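Sorting out the markers

April 10, 2022

I spent most of today on the craft drawer. It has been on my list since November, when I moved everything out of the hall closet and told myself the drawer was temporary. The drawer is 15 inches deep and everything in it had sunk to the bottom in one layer of pens, glue sticks, string and dried-out paint.

I started by pulling the whole thing out and tipping it onto an old sheet on the floor. Anything that was obviously trash went into a bag first. That was mostly caps without markers and markers without caps, plus a glue bottle from Drutumum that had sealed itself shut. I had bought a set of their glues when the store on Espiritu Street closed, and I don't think I ever used more than one of them.

Then I tested every marker on the back of an envelope. If it made a line on the first try, it stayed. If it needed scribbling, it got one more chance, and then it went in the bag. I used to keep the weak ones for coloring in large areas, but I never colored in any large areas with them.

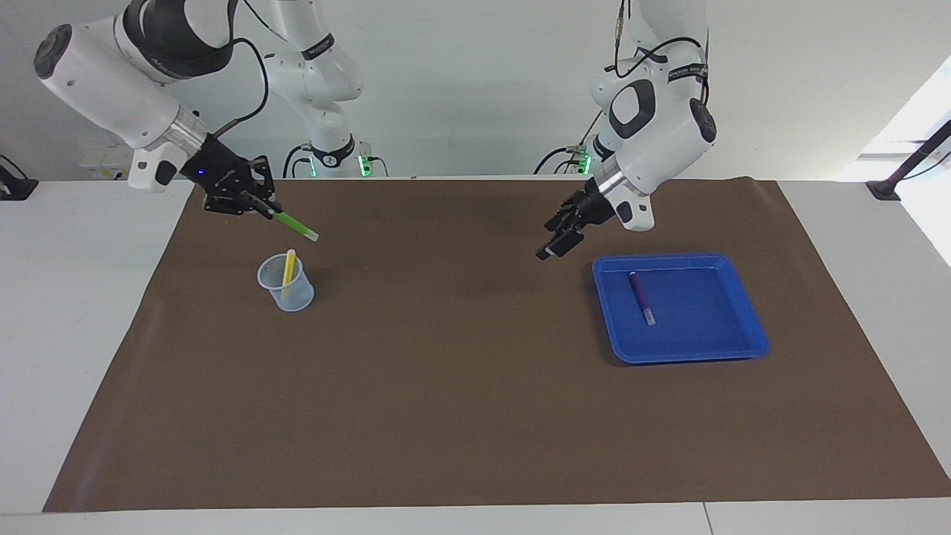 Markers have always been the hardest thing for me to store. Pencils can lie in a tray and be fine, but markers roll, and if they are in a deep box I only ever use the ones on top. I have tried a zip pouch, a shoebox and a roll-up canvas case from Zundino that cost more than the markers did. What I like now is a cup, and it doesn't have to be a nice one. A clear plastic measuring cup like the one with the yellow marker in it does the job well, and you can see what color you are reaching for before you pick it up. The yellow one leans a little and still sticks out over the rim, so there is something to grab. Short markers are a problem in tall cups, and I have lost a few that way.

The other half of my system is a tray. I use one for the things that don't stand up: erasers, the sharpener, tape, the small scissors. It needs a raised edge or it's just a flat piece of plastic. A plain blue one like the one on the right side of that mat is the kind I would buy again. I had a divided tray from Druvstead for a while and spent more time deciding which section things belonged in than I did drawing.

I do use a mat too. Mine is smaller and it's gray. It keeps the ink off the table and it gives me a line to stop at. When things start to creep past the edge of the mat, I put something away.

The drawer went back in with less than half of what came out. Paper is on the left, and the things I only need a few times a year are in a box at the back. That's the string, the stamps and the good scissors. The cup and the tray live on top of the desk now, where I will use them. I wiped out the bottom of the drawer with dish soap and warm water. There was an old green stain in one corner that didn't come out, so I put the paper over it.

I still have a bag of colored pencils to go through. They all need sharpening, and the sharpener I have chews up the soft ones. I also found two sketchbooks with only the first few pages used, and I'm going to finish those before I buy another. If anyone has a hand sharpener they like for thick pencils, please leave a comment. I'd prefer one that catches the shavings.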